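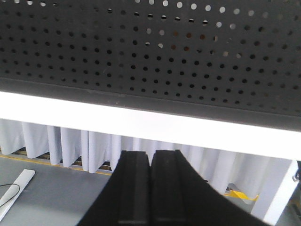

Small round holes in a dark metal panel. In some of them you can see light from the other side.

Why Does Metal Have Holes In It?

Look around a kitchen, a bus stop or a school hallway and you will probably find a sheet of metal covered in little holes. It might be on the front of a speaker, the back of a bench or the door of a locker. The holes are in neat rows and they are all the same size. Somebody put them there on purpose.

Metal like this is called perforated metal. "Perforated" (say PER-for-ay-ted) means "with holes made through it." A sheet of stamps can be perforated too, so the stamps tear apart easily.

How are the holes made?

Most of them are punched. You may have used a hole punch on paper. You squeeze the handle, a short metal rod goes down through the paper, and a little paper circle drops out the bottom. A punching machine does the same thing to metal, but it pushes much harder and it makes many holes at once. The flat sheet moves forward a little, the machine comes down, and another row is done.

The little metal circles that fall out are called slugs. They have nothing to do with the slugs in the garden. Slugs are swept up and melted so the metal can be used again.

Rhun Dafis runs a punching machine at a workshop in Binosdale. His machine can make up to 724 holes every minute. He wears ear protection all day, because it is very loud. "People ask if I get bored of holes," he says. "I mostly think about whether the sheet is straight."

After punching, the sheet may be a bit bent, so it goes between heavy rollers that flatten it. Then the edges can be folded over. A folded edge is smooth to touch and makes a thin sheet much stiffer. You can test this with a piece of paper. Hold it flat by one end and it flops. Fold up a strip along each long side and try again.

Last, many sheets are painted. The paint helps keep rust away if the metal is steel.

Why are the rows staggered?

Look at the holes in the picture again. They do not sit in plain squares like the boxes on graph paper. Each row is shifted over a little, so its holes line up with the spaces in the row next to it. This is called a staggered pattern. Bees build honeycomb in much the same pattern.

Staggering lets you fit more holes in the same space and still leave enough metal between them. If the holes were too close together, the strips between them would be thin and could tear.

What are the holes for?

Air. A box with a machine inside can get hot. Holes let the warm air out and cooler air in.

Sound. A speaker has to be covered so nothing pokes it, but the sound needs a way out. Some walls and ceilings have holes too. Sound goes through them into soft material behind, and the room is less echoey.

Water. Think of a colander full of spaghetti. The water runs out and the spaghetti stays.

Light. Some light gets through and some is blocked. If there is something bright behind a panel, the holes look pale. If it is dark behind, they look black. One panel can show both at the same time.

Weight. Every hole is a bit of metal that does not have to be carried.

Curtains and metal

A curtain blocks light in a different way. It is soft, so it can hang in folds and be pulled to one side. A metal panel keeps its shape, and you can lean things on it or screw it to a frame. Many rooms have some of each.

Try it yourself

You will need a piece of dark card, a sharp pencil, a lump of modeling clay and a flashlight. Ask an adult to help with the pencil.

1. Put the clay under the card.
2. Push the pencil through the card into the clay. Make a row of holes a finger's width apart.
3. Make a second row, with each hole below a space in the first row. Keep going until the card is full.
4. Hold the card up in a dim room and shine the flashlight behind one part of it.

Which holes look bright? Move the flashlight and look again. Now hold the card close to your face and tip one side away from you. The holes on the far side look smaller and closer together, even though they have not changed.

Words to know

Perforated: with holes made through it
Slug: the piece that falls out when a hole is punched
Staggered: set in rows that are shifted over from each other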